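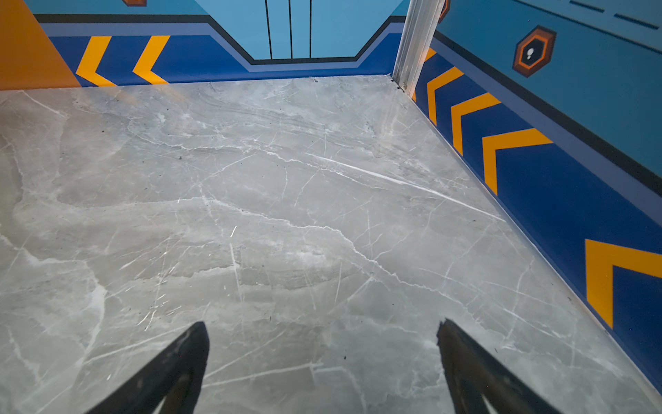

Kaneko flat dust mop, tested on a polished floor with marble pattern

Home Reviews Guides Contact

Filed under: Floor care > Mops and dusters

By Simão Sequeira, 28 Jul 2021

I must begin with the floor, as the result of a mop depends so much on it. The floor in our activity room is light grey, polished, with a marble pattern of darker clouds and many thin white veins. When I saw it the first time I thought such a pattern would be very kind to the person who cleans. In the hazy grey parts, dust is almost invisible. But a small dark crumb on the pale grey can be seen from the door, and the gloss shows every stripe that a mop leaves behind. So the floor forgives dust and it does not forgive crumbs or streaks.

Before this mop I used a normal broom for many years. On a shiny floor the broom pushes the fine dust in front of it and a part of it flies up and comes down again behind my back. My colleague Britta Rothe had the Kaneko at her work and she recommended it to me. I ordered the set with one handle, one flat head and 6 washable pads. I bought it with my own money and have been using it since October.

Putting it together

The handle comes in parts which you screw together, and the head goes on with a click. The instructions are only drawings, which for me is an advantage. One thing is not clear in the drawings: the pad has a direction. The side with the longer fringe must go to the front. I had it wrong for the first week and I was already thinking of returning the set.

Dry use

This is where the mop is strong. I go along the back wall first, then in long lines toward the door, and I do not lift the head when I turn. Dust, hair and sand stay in the fringe. Small hard pieces, for example a bit of dried mud from a shoe, it does not always catch. It takes them with it until the end of the line and there they stay on the floor, so I still need a dustpan for the last step. For me it is acceptable, but the box speaks of "one pass" and I would not promise this.

The corners are the weak point. The head is a rectangle with rounded ends, and where two walls meet, it leaves a little triangle of dust. If you turn the head to its narrow side and press it softly you get most of it, and the rest I take with a dry cloth. Along the baseboard, on the contrary, it works very well, and the edge of the head is soft enough.

I was worried about the edge, I have to say. Our walls are painted, with a deep blue band at the bottom and yellow-orange arrows on it, and over the blue there is a thin black line that goes down and up again in steps. Such a line is not something I could repair by myself if I scratched it. My old broom had a hard plastic shoulder and I was always afraid with it. With the Kaneko I have touched the wall many times and I have not found a mark from it.

Damp use

Here I am less content. If the pad is too wet, you get stripes on the gloss, and you see them best when the light comes low over the floor. I tried with a little cleaner in the water and also with clear water only. Clear water was better. Now I wet the pad, wring it as hard as I can, and change it when I am halfway. Two pads for one room is more laundry than I wished for. Hatsue Ueda, who cleans the room when I am on vacation, prefers to wipe once damp and directly after with a dry pad. Her result is nicer than mine, but it takes her 15 minutes more.

Washing the pads

They can go in the machine. Do not use softener, the fringe loses its grip and then it only pushes the dust. I made this mistake with one pad and after some washes it was good again. The closing strip on the back of another pad has started to come loose on one side. I sewed it.

Compared with the Zadix

I borrowed a Zadix mop for some days. It has a wider head and is faster in the middle of a big floor, but it is heavier, and the joint was so loose that the head turned over when I pulled it back. For a hall I would maybe take the Zadix. For a room with corners and painted walls, I stay with the Kaneko.

Good: light, soft edge, collects fine dust very well
Not so good: corners, stripes when too wet, sewing of the pads

I would buy it again, and I would order extra pads in the same moment.

Related reviews
Pranwood long-handled dustpan
Filard microfiber cloths, set of 15
Which bucket for a small closet?
Washing painted walls without shiny spots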